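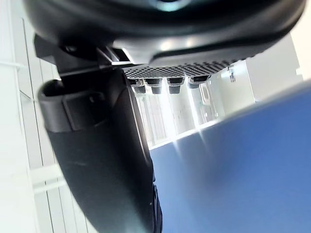
그림 1. 검은색 하우징 하부와 그리퍼 핑거

# 스가와라(Sugawara) 지도 컬렉션 정리 실무회의 회의록

- 일자: 2024년 2월 11일
- 장소: 자료보존동 소회의실
- 참석: 수집정리팀, 보존처리팀, 전산팀, 열람서비스팀, Takumi Yoshida(외부 자문, 화상 참석)
- 결석: 시설팀(의견서 사전 제출)
- 기록: 수집정리팀

## 1. 전차 회의록 확인

전차 회의록은 한 곳을 수정하여 승인함. 3항의 "낱장 지도 전체"를 "낱장 지도 중 접지되지 않은 것"으로 정정함. 접지본은 별도 공정으로 분리되어 있어 당초 문구대로면 평면 보관 대상에 접지본이 포함되는 것으로 읽힘.

전차 회의 조치사항 중 중성지 폴더 견본 검토는 완료됨. 봉투형과 폴더형을 비교한 결과 폴더형을 채택함. 봉투형은 대형 지도를 넣고 뺄 때 모서리가 접착부에 걸리는 문제가 있음. 지도 서랍 열쇠 관리대장 개정은 미완료이며 이월함.

## 2. 정리 대상 수량 및 범위

수집정리팀 보고. 기증 목록상 수량은 2,273점이며 실물 대조를 진행 중임. 목록의 작성 단위가 일정하지 않음. 분할 인쇄된 지형도 한 벌을 한 점으로 적은 항목과 도엽별로 적은 항목이 섞여 있음.

논의 결과 기술 단위는 다음과 같이 정함.

1. 도엽 번호가 인쇄된 지도는 도엽을 기술 단위로 한다.
2. 도엽 번호가 없고 이어 붙이도록 제작된 지도는 한 벌을 기술 단위로 하고, 낱장에는 하위 번호를 부여한다.
3. 지도첩은 책 단위로 기술하되 낱장이 분리된 경우 분리된 상태를 주기에 적는다.

기증 목록의 원번호는 삭제하지 않고 별도 필드에 보존함. Yoshida 자문은 원번호의 배열에 수집 순서가 반영되었을 가능성을 지적하고, 물리적 재배열 전에 현재 순서를 기록해 둘 것을 권고함. 수집정리팀은 이를 수용하여 서랍별 순서표를 먼저 작성하기로 함.

## 3. 목록 시스템 이관

전산팀 보고. 기존 Botier 목록에서 Hiris로의 시험 이관을 실시함. 시험 대상은 700건이며 레코드 자체의 누락은 없었으나 필드 단위 오류가 확인됨.

| 항목 | 현상 | 처리 방안 |
|---|---|---|
| 축척 | 분수 표기와 서술형 표기가 한 필드에 혼재 | 분수 표기는 축척 필드, 서술형은 주기로 분리 |
| 발행연도 | 추정 연도의 대괄호가 소실됨 | 변환 규칙 수정 후 재시험 |
| 도법 | 값이 비어 있는 레코드에 기본값이 입력됨 | 기본값 입력 기능 해제 |
| 지명 | 옛 지명과 현행 지명이 한 열로 합쳐짐 | 전거 연결 전까지 원문 표기 유지 |

발행연도 오류를 가장 우선하여 처리함. 대괄호가 사라지면 추정 연도와 인쇄된 연도를 구분할 수 없고, 이관 후 원본 대조 없이는 복원이 불가능함. 전산팀은 변환 규칙을 수정하고 동일한 레코드로 재시험을 실시함. 재시험 결과가 확인될 때까지 Botier 목록은 읽기 전용으로 유지하며, 신규 입력은 임시 표에 적는다.

열람서비스팀은 이관 기간 중 이용자 검색에 어느 목록을 제공할 것인지 질의함. 전산팀은 Botier 목록을 계속 제공하고 Hiris는 내부망에서만 접속 가능하도록 하겠다고 답변함. 이견 없음.

## 4. 보관 가구

Heneck 지도장의 추가 설치 건. 시설팀 의견서에 따르면 현 서고의 바닥 하중은 지도장을 두 단으로 쌓는 것까지 허용하며, 세 단 적재는 구조 검토가 선행되어야 함. 보존처리팀은 세 단 적재 시 상단 서랍의 작업 높이가 지나치게 높아 대형 지도를 수평으로 꺼내기 어렵다는 점도 제기함. 두 단 적재로 확정함.

서랍당 적재량은 폴더 20개를 상한으로 함. 상한에 이르지 않더라도 서랍을 닫을 때 폴더 윗면이 상부 틀에 닿으면 나누어 보관함. 배접된 지도는 두께가 고르지 않아 수량 기준만으로 판단하지 않음.

서랍 표찰의 기재 내용은 서랍 번호와 기술 단위의 시작·끝 번호로 한정함. 지역명을 함께 적자는 의견이 있었으나, 한 서랍에 여러 지역이 섞이는 경우가 많아 채택하지 않음.

## 5. 보존처리 우선순위

보존처리팀은 상태 조사 중간 결과를 보고함. 처리가 필요한 자료는 약 800점으로 추산되며, 상당수는 접힌 부분의 찢김과 가장자리 결손임. 산성 테이프가 붙은 자료는 별도로 집계 중임.

우선순위는 상, 중, 하로 구분함.

- 상: 취급만으로 손상이 확대되는 자료, 곰팡이가 의심되는 자료
- 중: 테이프 또는 접착제 잔류가 있으나 형태가 안정된 자료
- 하: 표면 오염, 경미한 주름

곰팡이 의심 자료는 등급 부여와 동시에 격리실로 옮기고 건식 클리닝 전까지 열람 및 촬영에서 제외함. 가습 평탄화는 수성 잉크나 채색이 있는 자료에는 적용하지 않음. 채색 여부가 불분명한 경우 보존처리팀이 용해도 시험을 한 뒤 판단함.

Yoshida 자문은 접지 흔적을 완전히 펴는 처리에 반대 의견을 제시함. 휴대용으로 접어 쓰던 지도에서는 접은 방식 자체가 사용 이력에 해당하므로, 평탄화의 정도를 보관에 필요한 수준으로 제한할 것을 권고함. 보존처리팀은 처리 기록지에 처리 전 접지 순서를 그려 넣는 칸을 추가하기로 함. 평탄화 범위에 대해서는 합의에 이르지 못하여 차기 회의에서 재논의함.

## 6. 열람 제한

정리 기간 중 원본 열람은 원칙적으로 중단함. 이미 접수된 신청은 자료 상태를 확인한 후 건별로 회신함. 복제물이 있는 자료는 복제물로 대체 제공함. 열람 재개 시점은 4월 회의에서 정하며, 그 전에는 대외적으로 재개 예정일을 안내하지 않음.

## 7. 조치사항

| 내용 | 담당 | 상태 |
|---|---|---|
| 서랍별 현재 순서표 작성 | 수집정리팀 | 신규 |
| 발행연도 변환 규칙 수정 및 재시험 | 전산팀 | 신규 |
| 지도장 두 단 배치도 확정본 회람 | 시설팀 | 신규 |
| 처리 기록지 서식 개정 | 보존처리팀 | 신규 |
| 열람 중단 안내문 작성 | 열람서비스팀 | 신규 |
| 열쇠 관리대장 개정 | 열람서비스팀 | 이월 |

## 8. 기타

중성지 폴더의 규격 표기를 가로·세로 순으로 통일함. 발주서와 재고표의 순서가 달라 입고 확인에 혼선이 있었음. 기존 재고표는 수집정리팀이 수정하여 공용 폴더에 다시 올림.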